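From: Judite Cordeiro
To: ostgate-facilities
Subject: Re: Breakroom water line, pressure drop after filter change

On the Fanley building thread, a member wrote:

> We swapped the carbon cartridge on the second floor breakroom tap in
> August and flow has been poor ever since. Static pressure at the shutoff
> is fine. The old cartridge ran for 18 months with no complaints. Is the
> new one defective, or should we be looking at the housing? Also, does
> anyone still flush before putting the tap back in service?

I would check the housing before returning the cartridge. We had the same symptom at Ostgate on two taps, both with the Serrano head. The inlet side has a small check valve behind the threaded collar, and it can seat crooked if the cartridge is turned past the stop. Static pressure will read normal at the shutoff because there is no flow. Put a gauge downstream of the head and open the tap fully. If the reading falls off sharply, you have a restriction in the head or the cartridge, and you can tell which by running the head with the bypass plug fitted.

On flushing: yes, always. Carbon fines will clog the aerator screen within a day or so if you skip it. Take the aerator off first, or you are only moving the problem a few feet down the line.

The order we use now:

1. Close the shutoff, open the tap, and let the line drain down. Put a tray under the head.

2. Clear the surface next to the tap before you start. Cups, plates and anything else people have set down should go to one side.
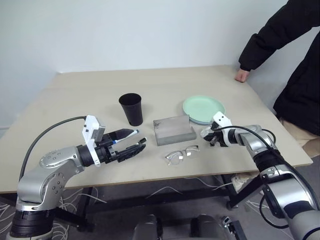
3. Remove the old cartridge and check that both O-rings came out with it. A ring left in the head will cause a slow leak that shows up at night when pressure rises.

4. Fit the new cartridge hand tight, to the stop and no further.

5. Flush with the aerator off until the water runs clear. Clean the screen and refit it.

6. Write the date and the meter reading on the tag. Ours come due at 700 gallons or at the date on the tag, whichever is first.

One more item for the Fanley people. Avia has the older Serrano head listed for parts support through 2029, so there is no need to replace the whole assembly over a bad check valve. The repair kit includes the valve, the spring and both O-rings. Ask for the version with the blue spring. The plain one fits but closes late.

Please post the downstream reading when you have it, with the tap fully open.

Judite Cordeiro
Ostgate building services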